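The Box Lid Method, Three Months In

Back in January I promised to report on the great sorting of my living room, and I am so happy to say it's still going! For anyone new to the Brindadlow Letter, the idea is simple. You take one small box, you pick one kind of clutter, and you don't stand up until every bit of it has been looked at. Then you stop. Tea is allowed.

Cords were my first victims. I found 13 of them behind the sofa alone, and I could name the purpose of 4. The rest went into a shallow cardboard box with bright orange flaps, the sort of thing I used to flatten and recycle without a thought. Now I hoard them (sorry, recycling bin) because a low box is perfect for this - you can see straight to the bottom, and nothing gets buried for six years the way it did in my old plastic tub from Gonavura.

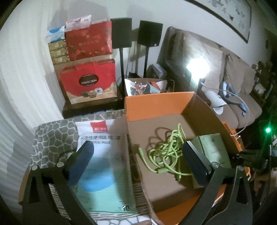
My sister-in-law wrote back that a box of cords is only a drawer without a dresser, and that I should be winding each one and tying it before it goes anywhere near cardboard. She's right, and I've started. A loose figure eight around the thumb and little finger, then a twist tie. It takes no time at all, and I find it weirdly soothing with the radio on.

Next up was the side table, which has been a landing strip for gift bags since the holidays. I love a gift bag! Red ones especially, and the ones with chocolates printed on them make me hungry every time I walk past. My new rule is that bags nest inside each other, biggest on the outside, and small boxes get stacked or filled. Little gift boxes are wonderful for spare buttons, batteries and those tiny screws that come with everything.

Masks and tissues are getting a home of their own by the front door, where somebody might use them. I'm still deciding between a basket and a hook. Votes welcome.

Next month: the linen shelf - wish me luck.

Comments (3)

Wenura: Basket! Hooks end up holding six coats and a dog leash.

sirko_h: I label mine with masking tape at both ends of the cord. Saved me so many trips behind the TV.

Plumtree: Do you keep the cords you can't identify? I give mine a year.

We use cookies to remember your settings. Accept | Manage choices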